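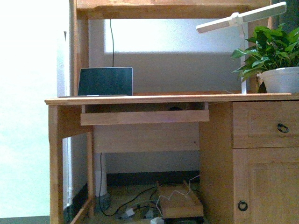

Plakholm Shawky two-finger gripper kit review

September 13, 2024 | 3 min read | 14 comments

Plakholm sells the Shawky as a pair of finger grippers with a small camera at each wrist. The kit costs $899 on its own, or $1,376 with the Dania controller and the software license. I bought the full bundle in February and have used it mostly for household jobs such as opening drawers and moving light things from one surface to another.

Setup took me an evening. The printed guide covers the wiring well and then skips most of the calibration, so keep the online version open. One of the wrist camera cables was too short for my arm and I had to order an extension. Prurnden, the US dealer, answered my email the next morning and sent the right part.

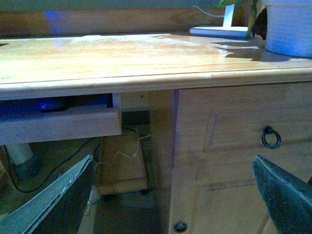

The fingers are the best thing in the kit. They are flat, angled plates that narrow toward the tip, and they can get into places my old round-jaw gripper couldn't. Furniture hardware is a good test of that. A dark metal ring pull like the one on this pine cabinet hangs from a small round mount, and you need a fairly thin finger to get behind it. The Shawky manages rings on most tries if the approach is slow. At the default speed it tends to push the ring flat against the wood, and then you have to back off and start over.

Drawers without a handle are easier. If there is a gap above the front board, one finger goes in and the arm does the rest.

The wrist cameras are fine – no more than that. Color drifts in dim light, and shiny surfaces can throw off the depth estimate. I turned auto exposure off and set it by hand, which helped.
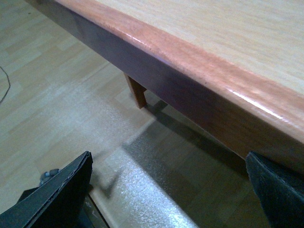 Grip force is adjustable in 9 steps. I leave it on 4 for wood and go lower for anything plastic. The finger covers do pick up wear, and a replacement set is $26. I'm on my second.

Battery operation is not supported, so plan for a cord. The motors are quiet enough to run while someone is on the phone in the same room.

I would buy the gripper again at $899. The Dania controller is harder to recommend. It works, but the menus are slow, and if you already own a controller that talks to the Shawky you can skip it.

Comments (14) | Shares (26)

Related
Dania controller: first week
Prurnden cable extensions compared
Plakholm single-finger kit review
Wrist camera settings for dim rooms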